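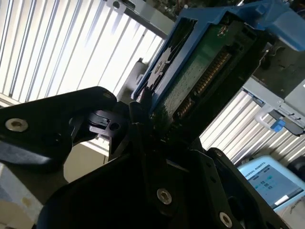 I have come to believe that every town ought to fix things before it buys things, and I say so as a person who threw out a good toaster last November. When I moved to Nekville, my neighbors mended chairs on their porches - and talked the whole time! Even a hard drive in its blue plastic caddy, green circuit board and all, deserves a second look before it goes in the bin.

A new computer at the Drekau store costs $280, and a repair on my street cost me $38 and a pleasant afternoon.

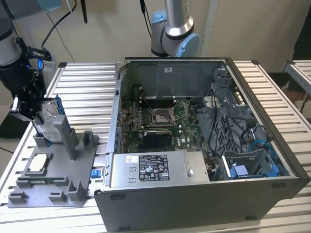
Should a town pay for a repair shop? I think it should, even if the doors only open from 2 to 8.

We pay to haul our old things away, after all, and I would gladly see a little of that money go to a bench and a few patient people.
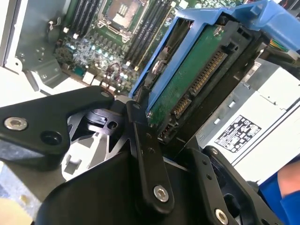

A hard drive in a blue caddy, with the chassis open.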